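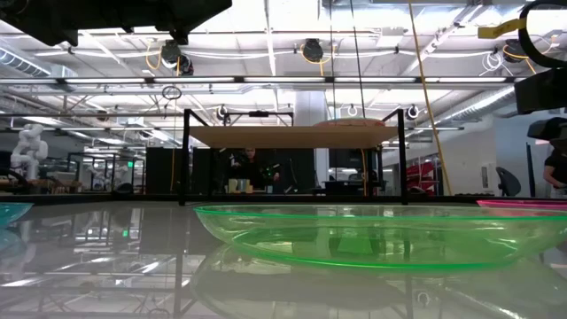 Green bowl, shiny table.

Right, hello everyone, can you hear me at the back? I'm Eskil Skjelbred and I'm going to talk for half an hour about bowls. (Pause. Somebody usually laughs. If they don't, carry on.)

I do mean bowls. Cheap, see-through, coloured plastic ones, the sort you buy for crisps and then keep for ten years. I've spent a silly amount of time since September thinking about how people sort small things into them, at home and at work, and I've got very fond of them along the way.

Start with the Vorkesska kitchen. Shared kitchen, 41 people using it, one drawer that everybody called "the drawer". You know the one. Tea bags, rubber bands, dead pens, half a packet of seeds. We emptied it out one afternoon and there were 1,619 separate things in it. I counted them all myself and I'd quite like some credit for that! After we'd thrown out what was plainly rubbish we still had 1,475. So throwing away hardly helped – it was the putting somewhere that we had to get good at.

(Slow down here, I rushed this bit at Cendach.)

First try was lidded boxes with labels. Lovely labels, Magnusson did them by hand. Everyone admired them and went on using the drawer. A lid is one more thing to lift when you've got a mug in your other hand, and a label has to be read.

Second try was open bowls, a different colour for each kind of thing. Much better, and within a week people were saying "it's in the pink one" across the room without looking up. That's the moment I knew I'd be boring people with it on a stage.

Ask the room: who has a bowl by the front door? What's in it? Take three or four answers, don't let the keys people go on too long.

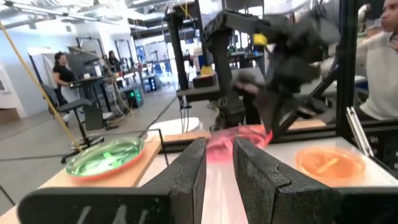 Colour only does half the work, and I was slow to see the other half, how deep the thing is. If you can't see the bottom, you stop believing there's anything down there. I like a shallow dish for long thin bits, and I like it see-through, so one short yellowish stick lying across the bottom of an orange dish still shows up from where you're standing. Same with the pale green strips in the green one. They're nearly the colour of the dish and I'd still rather have them there than in a deep tub.

Clashing colours, then. People ask me whether like should go with like, green bits in green bowls and so on. It looks gorgeous and I've stopped doing it. Things vanish. Have a go at home with peas.

Next, where the bowls live. Arm's length, never stacked during the day, and one left empty for the odds and ends. The Dusedier lot empty theirs at 4 pm and it takes them some 30 seconds, which makes me very jealous – mine gets done when it overflows.

(If short of time, skip the bit about washing up and go straight to questions.)

Washing up: warm water, soft cloth, no scourers. Scratched plastic goes cloudy and then you're back to guessing what's inside.

Questions. Repeat each one into the microphone. Spare bowls are in the bag under the lectern, people can take one home.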